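Ballthorpe Neighbors Board > Local Government > Ward map and the November ballot

saveo_porchlight
Okay so I finally sat down with the two proposed ward maps last night and I have opinions. For anyone who hasn't looked, the city has to redraw because the east side grew so much, and we get to vote on Map A or Map B in November. Both keep five wards. Map A is the one that splits the old mill streets between Ward 2 and Ward 4, and Map B keeps them together but stretches Ward 3 into that weird boot shape along the river.

I live on the mill side and I don't want to be split. We've had one council member to call about flooding for as long as I've been here and I'd like to keep it that way. Map B for me. Talk me out of it!

gravelroad_gus
I'll try. The boot is ugly for a reason. Look at who lives in the toe. It picks up the new apartments by the Daditel building and drops them in with the river houses, and the river houses vote at twice the rate. Those renters will never elect anybody. Under Map A they'd at least be a decent chunk of Ward 4.

saveo_porchlight
I mean, they could vote more? I don't say that to be mean. Our turnout was awful too until people started knocking on doors.

gravelroad_gus
Sure, and the last Ward 3 race was decided by 115 votes, so I guess doors matter. But you don't draw a line and then tell the people on the wrong side of it to try harder.

tmiyazaki
Toshiko Miyazaki here, I use my real name on this board because I spoke at the hearing and you'll all figure it out anyway. I went in leaning toward B and came out leaning toward A, mostly because of the numbers in the packet. Map B leaves Ward 3 with 1,016 more residents than Ward 5. Legal, as far as I understand it, but I asked why they couldn't get closer and the consultant said it was "a community of interest decision" and moved on. Whose interest? I wrote that in the margin and underlined it.

The other thing that bugged me is the hearing was at 4 p.m. I got there because I work from home. Most of the people in those apartments can't do that.

halfpint_dee
The packet is worth reading but skip to the back, the tables are there. The front is all letters from the mayor. I printed the whole thing at the library before I knew that and it cost me more than lunch.

Also I disagree with Toshiko a little bit. Every map is going to leave some ward bigger than another. We have less than 3,000 people in a ward on the east side right now only because those blocks were farmland last time, so they're going to keep filling up, and whatever we pick will be lopsided again before the next redraw. I'd rather pick the one that makes sense on the ground – same school, same creek, same bus.
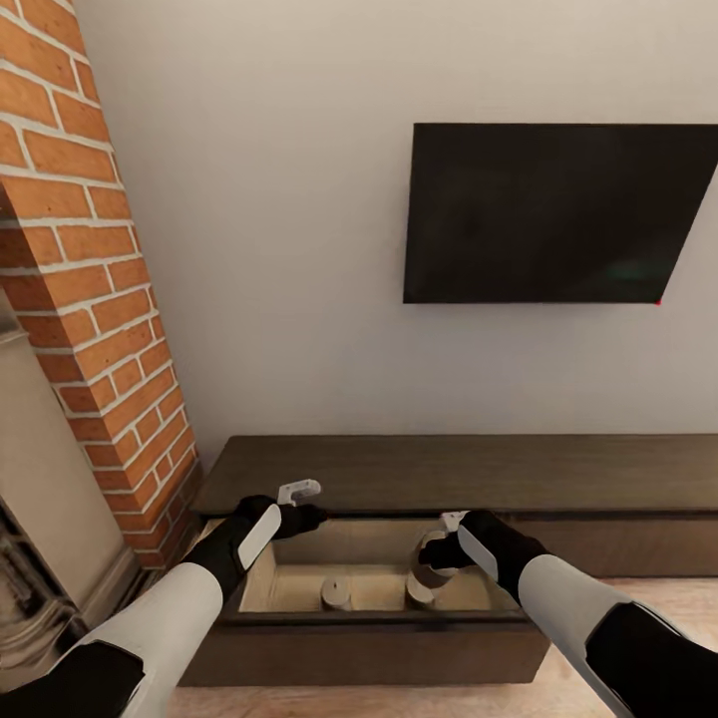
Ó Dálaigh wants to know why the choice is only A or B in the first place, and says there was a Map C at the first workshop that kept the mill streets whole and put the apartments in Ward 4. It got dropped between the first workshop and the second with no vote that anyone can point to.

tmiyazaki
Yes! There was a C. I had forgotten it until I read this. It cut through the middle of Ward 1, and I assume the Ward 1 member didn't love that (he'd have ended up living in Ward 5).

gravelroad_gus
Well there you go. That's the story right there. Politicians drew themselves safe seats and handed us two leftovers.

halfpint_dee
You don't know that, Gus. I was at the second workshop and the reason they gave was that C cut a precinct in half and the county would have had to add a polling place. You can think that's a lame reason, and I kind of do, but it is a reason and it was said out loud with the clerk sitting there.

gravelroad_gus
A polling place costs what, some tables and a church basement? Come on.

halfpint_dee
And poll workers. I've done it three times. We were short every time.

saveo_porchlight
Wait, so can we still get C on the ballot? Or is it done?

tmiyazaki
I called the clerk's office about this today. The ballot wording is locked. But if both maps fail, it goes back to the council and they have to hold new workshops, and any resident can submit a map with 100 signatures. So "no on both" is a real option, it just means we keep the current wards for the next election.

saveo_porchlight
Huh. I had no idea you could vote no on both. I thought you picked one.

gravelroad_gus
Two separate questions. If both pass, the one with more yes votes wins. They explained this terribly.

halfpint_dee
Please don't vote no on both. The current wards are worse than either one! Ward 5 has been shortchanged for years and another cycle of that isn't fair to them just so we can have a prettier map.

saveo_porchlight
Now I'm less sure than when I started this thread, thanks everybody. I'm still a yes on B. I might be a yes on A too. Is that allowed?

tmiyazaki
It's allowed. I may end up doing the same. Does anyone have a copy of C, though? Mine went out with the recycling.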